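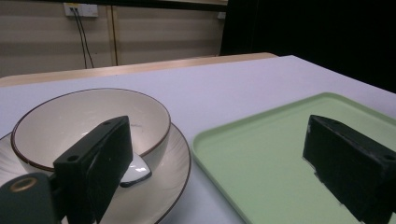
Bowl and matching plate, both with a dark rim.

Chapter 16
Counting Possessions

Most people who watch basketball judge an offense by the score. A team that puts up 90 points is said to have had a good night, and a team that finishes in the sixties is said to have struggled. The score tells you who won. It does not tell you how well either side used the ball, and a coach who wants to know that needs a different number.

That number is the possession. A possession starts when a team gets control of the ball and ends when the other team gets control of it. It can end with a made basket, a defensive rebound, a turnover, or the last free throw of a trip to the line. An offensive rebound does not start a new possession. It keeps the old one going, and this is the point that new scorekeepers miss most often.

Under this definition the two teams in a game have nearly the same number of possessions. They take turns. The count can differ by one or two depending on who has the ball at the end of each period, but a team cannot pull away from its opponent in possessions the way it can in points. Points per possession is therefore a fair way to compare a fast team with a slow one.

Two Teams, One Score

Consider Vavgate and Drakesen, two college teams from the same league. Vavgate runs after every rebound and presses after every made basket. Drakesen walks the ball up, passes on the first open shot, and often shoots late in the clock. Each scored 90 in its opening game. The newspapers treated the two results as equal.

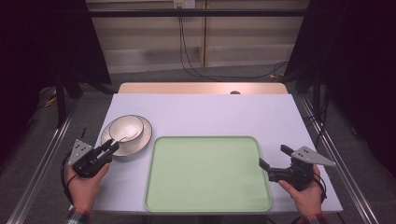 They were not equal. Drakesen needed far fewer trips to get there, so its offense was the better one that night by a wide margin. Vavgate made up for ordinary shooting with speed. It also gave its opponent just as many extra chances, and it lost. Drakesen won easily.

None of this means that slow is better. Pace is a choice, and a coach with a deep bench and quick guards may be right to push it. The choice should be judged on what each trip produces at both ends of the floor — points scored per possession and points allowed per possession.

Keeping the Chart

Esmaeil Bakhtiari coached the women's team at Kestine and had his assistants chart possessions by hand. They used a sheet with one row for each trip. The row showed how the possession began, who ended it, how it ended, and how many points came from it. By September of his second year he had 414 rows from summer scrimmages alone, and he used them to set his early rotation.

His charts showed that the starting group scored well after a steal and poorly after a made basket by the other side. The players had believed the opposite. Bakhtiari dropped two of his set plays and kept a simple one that the guards could call without looking at the bench.

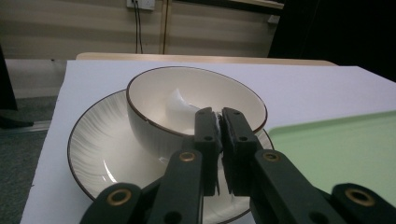 Fig. 3. Gripper fingers pinching a small piece of white tissue inside the bowl.

A chart like his takes practice to keep. The hardest part is the scramble under the basket, where three shots may go up before anyone has clear control. All of them belong to one possession if the same team gets each rebound. Write the row only when the ball changes hands. If you are unsure, mark the row and check it against the game film later.

In the next section we look at how to estimate possessions from an ordinary box score when no chart was kept. The estimate uses shot attempts, offensive rebounds, turnovers, and free throws. Free throws cause the most trouble, for reasons that will be clear to anyone who has tried to score a foul on a made basket.

Filed under: Basketball, Coaching Texts, Stats
Shares: 16 | Comments: 3

Related chapters
Reading a Box Score
The Jafarzadeh Press and How to Beat It
Rebounding Position
Substitution Patterns in Close Games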